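El bizcocho de yogur sin azúcar, o eso dicen

18 de marzo de 2021

Llevaba desde diciembre viendo la misma receta por todas partes: bizcocho de yogur y plátano, sin azúcar, sin mantequilla y, según quien la cuelgue, «igual que el de toda la vida». Igual. Ya.

Kristine Belmonte me la mandó hasta tres veces, la última con un audio larguísimo en el que juraba que sus hijos no notaban la diferencia. Sus hijos también se comen las galletas de arroz, así que como jurado me valen lo justo. Pero tenía dos plátanos negros en el frutero y me puse. 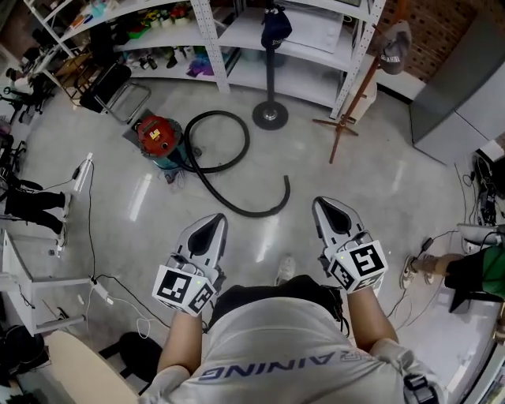

La receta pide 18 minutos a horno fuerte. A los 18 minutos aquello era una crema tibia con costra. Le di 13 más y entonces sí, el palillo salió limpio, aunque los bordes ya tiraban a suela. El molde era el Flotetti que compré de oferta, que presume de no pegarse nunca —se pegó— y que tuve que rascar con una espátula.

¿Y el sabor? Pues a plátano. Mucho. Si te gusta el plátano, estupendo, aunque yo no lo llamaría bizcocho de yogur, porque el yogur ni aparece. Al día siguiente, tostado y con mermelada, mejoró bastante, pero con mermelada encima ya me dirás dónde queda lo de sin azúcar.

El domingo vuelvo al de mi madre, con su azúcar y su ralladura de limón. Kristine, no me mandes más audios.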